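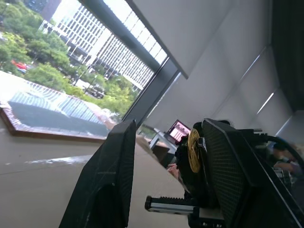 Between the fingers: the gripper's own view of the office, with the window and a desk beyond.

The question people ask Njål Vik most often is when they can have one. He works on two-armed robots, and his friends and relations have all seen the videos of machines folding shirts and loading dishwashers. They want to know if it is worth buying a new dishwasher or if they should wait.

"I tell them to buy the dishwasher," he says. "It already works."

It is a fair summary of where things stand in May. Machines have been good at single jobs for decades. A washing machine washes, a conveyor conveys. What has been missing is the bit in between, where somebody picks the sock off the floor, turns it the right way out and puts it in the drum. That part needs hands, and hands are proving slow to copy.

Vik's employer, Traltovari, is one of a number of small firms trying. Its trial list has 11 chores on it, some from the home and some from the shop floor. They include wiping a worktop, sorting screws into trays, hanging up a tea towel and putting a lid on a jar. The robot is rated on each one by how often it finishes without a person stepping in. At the moment it does well enough on 4 of them that Vik would show them to a visitor without warning the visitor first.

The jar lid is not one of the four. Lids need to be started straight, and a person feels the thread catch without thinking about it. The robot has cameras close to its fingers, which help it line things up, but by the time the lid touches the glass the fingers themselves are in the way.

Small flat things are just as awkward. A coin lying on a table is a poor target for a gripper with two stiff fingers. People drag it to the edge, or get a fingernail under it. Passing something that size from one hand to the other is harder again, as both arms have to agree on where it is, and being a few millimetres out is enough to drop it.

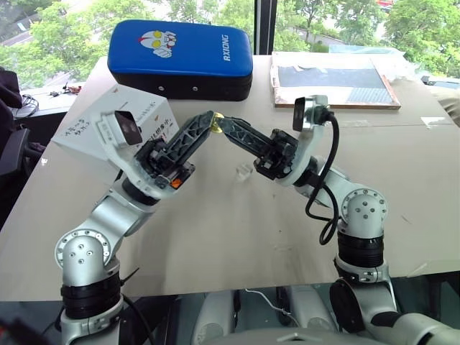 Photo: Sepehr Sadeghi

Houshang Alipour ran a packing line before he joined the project, and he is less interested in homes. In his view the shop floor will get there first. The table is always the same height, the parts arrive in the same box, and no one minds if the machine is ugly. "A kitchen is different every time you walk into it," he says. "Somebody has left the post on the hob."

He also points out that a factory can put up with a slow worker if it is a steady one. His trial at a workshop in Midtbø had the robot moving fittings from a tub to a tray. It managed 1,000 in a shift, against 2,000 for a person. The owner kept the tray and is thinking about the robot.

Not everybody is convinced that two arms and a pair of grippers are the way to go. Farhad Sadeghi designs shelving and storage for a firm called Dostumico, and would sooner change the chore than build a machine to do it. If cups lived in a rack that went straight from the washer to the wall, he says, there would be nothing to unload. He has a prototype at home. His family put up with it - the mugs have to be a certain width.

The other open question is teaching. Most of these systems learn from being shown a task over and over, with small changes each time: the towel a bit to the left, the light a bit dimmer. Ashraful Sikder, who spends his working day giving those lessons, reckons the hard part is making mistakes on purpose, so that the robot sees how to recover from them. A person who has wiped tables for years finds it surprisingly difficult to wipe one badly.

He has become fussy at home as a result. He notices how he opens a bag of rice, which hand goes first, and where his thumb is.

As for buying, there is very little on sale. Flusora, a rental company, is taking names for a home trial that would offer tidying and laundry sorting, with a person on call to take over by remote control when the machine gets stuck. It has not given a price. Vik has put his name down anyway, and says he will be hiding the jars.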